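5/22/19 — textiles bench

Started on the mixed linen bin this morning. Areti had already pulled the heavy cottons and left me the towels and the odd pieces, so I kept to those and stayed out of her stack.

Folding order, same as in January: open the piece out on the bench, long edge toward me, halves, halves again, then thirds if it will take them. The waffle towels do not like thirds. The weave is springy, and the third fold lifts as soon as I take my hand off it. I went back to quarters for all of them and they stacked better. The Halász sheet says thirds for everything over hand towel size. I would change that, and have written it in pencil on the bench copy. Grigoris to say yes or no.

Edges: worth keeping an eye on the borders of the waffle pieces. Where the hem has gone fuzzy the layers grab each other and the top one drags when I square up the fold. Slower hands fix most of it. I do not want to trim anything until we agree what counts as worn — Areti trims, I don't, and the stacks end up looking different.

Striped pieces: these go on their own pile after sorting. The stripes are handy for folding, since any skew shows up right away, but only once the cloth is flat. Crumpled, they are no help at all.

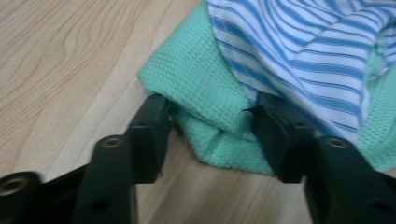
Mint waffle towel on the bench, blue-striped cloth on top. Neither one sorted yet.

Tried taking the top cloth off by a corner and also by a pinch in the middle. Corner is better if I can find one. The middle pinch tends to bring up whatever is underneath, and the waffle texture makes that worse. With plain weave under it I had no trouble either way.

Two towels set aside for the Wernska wash, both with stiff patches near one end. I put a paper tag on each. Please don't use pins for tags, I found one in the bin with my thumb.

Labels: Virkis shelf is for finished stacks only. Someone had put unsorted pieces there, so I took the lot down and did them again. Six to a stack fits under the upper shelf. Seven goes in, but the top one catches when you slide the stack out, so leave it at six.

Left to do:
finish the striped pile
wipe down the bench and sweep under it
ask Grigoris about the quarters fold
move the Clutotton samples, they are still in the bottom drawer with the tape

Stopped at lunch. Areti has the bench this afternoon.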